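3.2 Cell setup and upkeep

I should say up front that most of our early trouble had nothing to do with learning and everything to do with cables and bolts (Jacqueline Vasseur had warned me, and I owe her a coffee). The Keltidby cell holds two arms on one shared rail, and both have to reach the same carton without fouling each other. We ran 125 episodes before I was happy enough with the layout to stop fiddling with it.
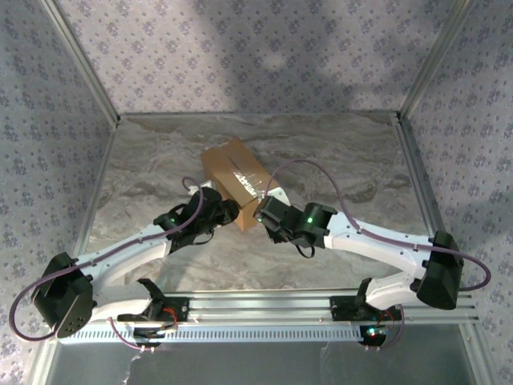
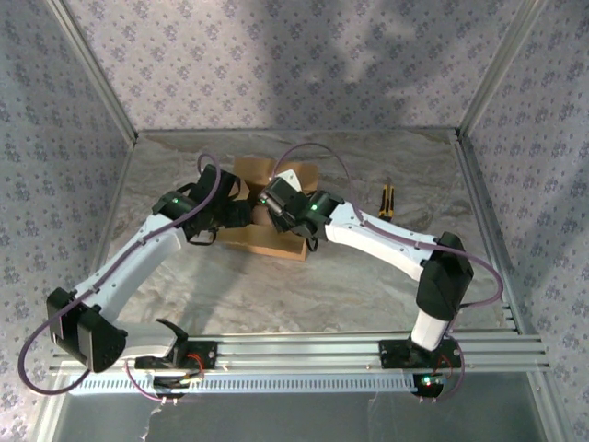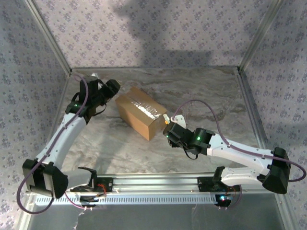 Figure 4. The two arms at the carton in the Keltidby cell.

Cable slack was the thing I kept getting wrong. On the first build I tied everything down tight because it looked neat, and by March we'd worn through 2 leads at the wrist and lost a whole afternoon swapping them out with Ysaline Perrin holding the torch. Now we leave the purple cables loose enough to arch well over the grippers and swing wide around the elbows, and I check them by hand at the start of every session. It looks a bit scruffy, but I've come to love it! The next check is the base mounts: we go over the bolts every 14 episodes, left arm first, and re-zero the joints if either base has shifted on the rail. Hugo Rolland wrote the re-zero script, and it's picky about starting posture, so we park both arms with the elbows out before running it. After that it's a quick wipe of the floor to get rid of cardboard dust (there's heaps of it), and a look at the wrist lights on both sides before we enable torque. If one stays dark we power down and reseat the connector at that wrist, then start the whole check again from the cables.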